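Shoe-cleaning table returns to Kimville hall

A table for cleaning shoes and sandals is back at the Cenberg community hall in Kimville, where residents can use brushes and washing-up bowls free of charge during the monthly repair and swap session.

The table was first tried in October, when the organisers of the swap noticed how much footwear was being left behind at the end of the day. Most of it was in fair condition but too dirty for anyone to want. Boots had dried mud in the tread, and summer sandals had spent months at the bottom of a cupboard or in the boot of a car.

At that first session 112 pairs were brought in and 11 were left unclaimed. The unclaimed pairs went on to the textile bank in the car park behind the hall, tied together by their laces or straps.

The cleaning table stands beside the toys and sports things. It has a cloth over it which can be shaken out and washed between sessions, and people are asked to knock off loose mud outside before they come in. Stiff brushes are meant for soles and plastic slides. Suede and leather need a softer brush, and anyone bringing these is advised to carry their own.
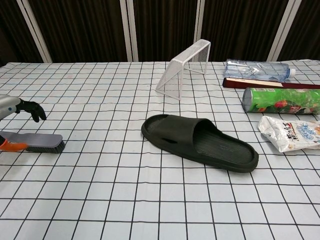 Slides and other moulded sandals have been among the most common items brought to the hall. They are easy to wash, but fine dirt settles into the ridges of the footbed and is hard to shift with a cloth alone. The advice on the hall noticeboard is to brush along the ridges first, then across them, using lukewarm water and a little washing-up liquid. The sandals should be stood on their sides to dry and kept away from radiators, as some soft soles lose their shape in the heat.

The noticeboard also asks people not to put sandals with glued straps in a washing machine. Several pairs handed in during the winter had come apart along the join after a hot wash and could not be repaired on the day.

Anyone leaving shoes for the swap should fasten the pair together and write the size on a paper label. Single shoes cannot be taken. Wellingtons are welcome in all sizes, and children's football boots are wanted in particular before the outdoor season begins on the Noroline playing field.

Toys and small garden games can be left at the same end of the hall. These should be clean and complete, with any pegs or poles in a bag. Larger items, including full-size goals and trampolines, cannot be stored and should be advertised on the card board by the entrance.

The hall has spent 3396 lei on the sessions so far, most of it on heating and on shelving for the shoe racks. The money came from the stalls held there at Crăciun, when the hall sold cakes, candles and second-hand decorations. Entry will stay free, although there is a tin by the door for anyone who wishes to give something towards the hot water.

The next session is in March 2026. Doors open at ten in the morning and the cleaning table closes at one, an hour before the rest of the hall, so that wet shoes have time to drain before they are taken home. Each household may bring up to five pairs. There is no need to book.

Old toothbrushes, nail brushes and clean cotton rags can be handed in at the hall office on any weekday morning. The office has enough sponges and does not need more. Parking is behind the building, and the side door has a ramp for pushchairs and wheelchairs.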